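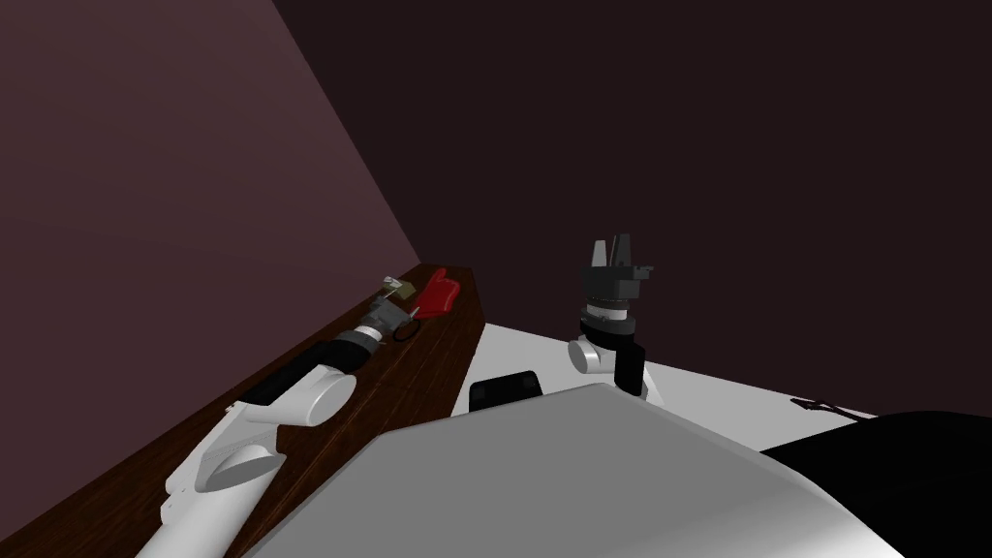
Two arms, two tables. The sim version of our build, left arm down on the wood, right arm up.

Workshop > Who we are > About us

Posted in March by Ngân Đoàn

We're Titcombe Shared Workshop. Started as a place to mend bikes and chairs, now half the building is robots. Members come in after work, mostly, and stay until the lights go off at 10 pm. There's a kettle. Bring your own mug - we've run out again.

The main thing on the go is Zillusano, our two-armed helper. Kitchen jobs, mainly. Picking things up, putting them down where you asked, passing them over. Sounds easy. Has eaten 2 winters so far and we are not bored yet.

How it began: Ngọc Tăng wanted something at home that could hold a pan lid while she stirred. Built one arm on her kitchen worktop, then brought it here when the family wanted the worktop back. Second arm came the year after. The body came last and went through 3 goes before anyone liked the shape of it.

We do a lot of the work on screen first. Every new move gets tried in the simulator before it goes near the real motors. Costs nothing to drop something in there, and we drop things a lot. Ngọc builds the rooms - walls, tables, bits and bobs to pick up - and the rest of us try to make the arms behave in them. Room colours are her choice, no complaints to me please.

Current job is the oven mitt. Soft things are hard. A block you can grab from any side, a mitt folds or slides off or comes up by the thumb when you wanted the cuff. We've got a list of grips to try and are going through it slowly, left arm first, then the same again with the right. Notes are in the blue folder by the door and on the shared drive, thogh the folder is more up to date.

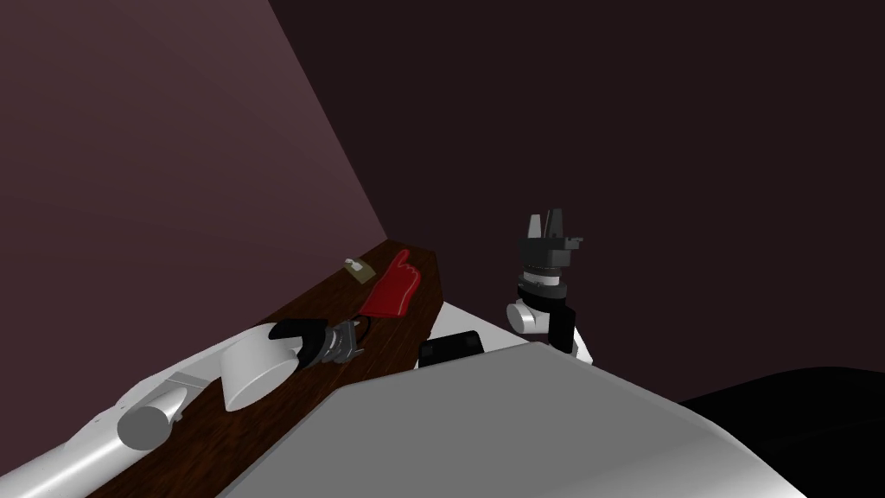
Zillusano in the simulator, with the red mitt on the wooden table.

Who does what. Ngọc looks after the arms and the simulator. I do the wiring, the booking sheet and this page (sorry). There are 6 of us on the robot side, and a good many more on wood and bikes who wander over to give advice.

The space. Upstairs is benches and laptops, downstairs is saws and anything that makes dust. The real arms live upstairs in the Pfister room, which has the decent floor. Please don't lean on the rig, and please don't unplug anything with yellow tape on it. Our motor boards come from Hiteck and they do not like being switched off halfway through a move.

Joining. Come along to an open evening first, doors at 6 pm, and have a look round. No need to know any code. If you can use a screwdriver and write down what you did we can find you a job. Under 16s welcome with a grown up. Members get a key after 3 visits and a short saftey talk.

Can you build one at home? Yes, one arm anyway, on a solid table. Ngọc's parts list is pinned up by the stairs and she'll go through it with you. Get the 5 mm bolts, the list still says 4 in one place and I keep meaning to fix it.

Next up - a second mitt, and a drawer.

We use cookies to keep this site working and to see which pages get read. Accept | Settings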